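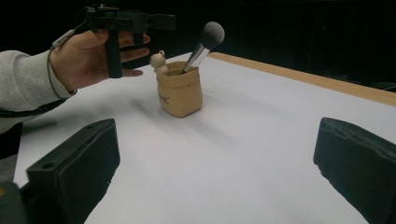

Keeping small pots and trinkets clean

Little planters and figurines collect dust faster than anything else on a shelf. Once a month, take them all down and do them in one go.

1. Brush first. A soft, dry paintbrush gets into folds and corners. Skip the damp cloth on anything unglazed - it leaves marks.

2. Wash plastic and glazed pots in warm water with a drop of dish soap. Dry them upside down on a towel.

3. Clear a light-colored surface before you put pieces back together. Tiny parts are easy to lose on a patterned cloth. 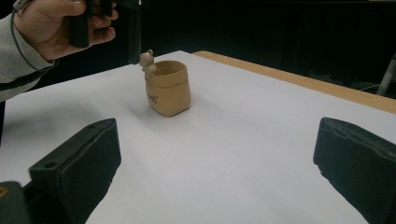

4. Glue loose pieces with a dot of craft glue on a toothpick. Leave them alone for 7 hours, overnight if the room is cold.

5. Stick felt dots under heavier pots. I buy the Hadberg ones in packs of 2 sheets and they last until October.

Store spare beads and figures in a lidded jar, with the glue kept somewhere else.
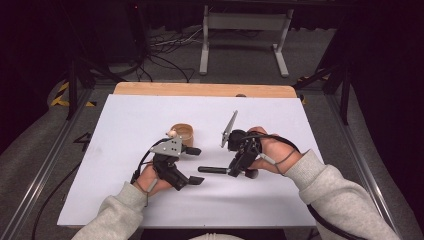
A plain white board over a wooden table makes a good work surface.

Sorcha Hayes, 2025-03-19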